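Hi, and welcome to my recipe box! I'm Xiomara Abernathy, and this repo holds 175 recipes for cold-process soap, all typed up from my paper notebooks and turned into plain text files. I started the cleanup in April thinking it would take a weekend (ha!) and I'm only now happy enough with it to share.

Last touched: Nov 3, 2019

## What you get

- `recipes/` has one file per soap, named after whatever I called it in the notebook, so yes, there's a file called `oops-too-much-clay.txt`
- `oils.csv` lists 29 oils and butters with the lye values I use
- `talebi.py` is the little calculator, more on that below
- `notes/` is everything I scribbled in the margins

Talebi is just the name I gave the script. You feed it a recipe file and a batch size and it prints the weights in grams:

```
python talebi.py recipes/oatmeal-plain.txt --batch 900
```

It needs Python 3 and nothing else. If you leave off `--batch` you get the size from the file, and most of those are loaf-mold sized.

## How the files are laid out

Every recipe starts with the oils, then the lye, then the water, then anything fun. Superfat is on its own line. A few of the old ones don't have a superfat line at all, and Talebi stops with an error on those. I could have had it guess, but I really don't want a script guessing about lye!

Weights are always grams. My early notebooks were in ounces and I converted them all in one long sitting with a lot of coffee, so if a number looks weird please open an issue and tell me which file.

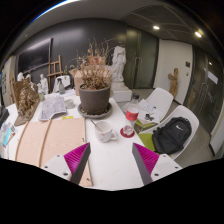
*2 min read, longer if you go digging in `notes/`*

Colors were the hardest part to write down. I used to put things like "pinker than last time," and that's no help to anyone, me included. Now there's a `color` line with the powder, the amount per batch and how it looked after curing. Alkanet in particular goes all over the place (purple, gray, a sort of sad blue), so I kept every result, even the ugly ones.

Scents are looser. I list the oil and the amount, and there are 9 recipes where I never wrote the amount down. They're tagged `scent-unknown`. Start low.

## Please read before you make anything

Lye burns. Goggles, gloves, long sleeves, lye into water and never the other way around. Run every recipe through a second calculator before you pour, mine included.

## Known problems

- `flitport-castile.txt` has the water listed twice, use the second one
- Talebi chokes on file names with spaces
- The Condura and Nunix bars are the same recipe with different salt, and I haven't decided whether to merge them

## Using and sharing

It's all CC BY 4.0. Sell the soap, change the recipes, print them out for your aunt. If you fix something, send me a pull request, and if you've never done one before, an issue with the fix pasted in is totally fine.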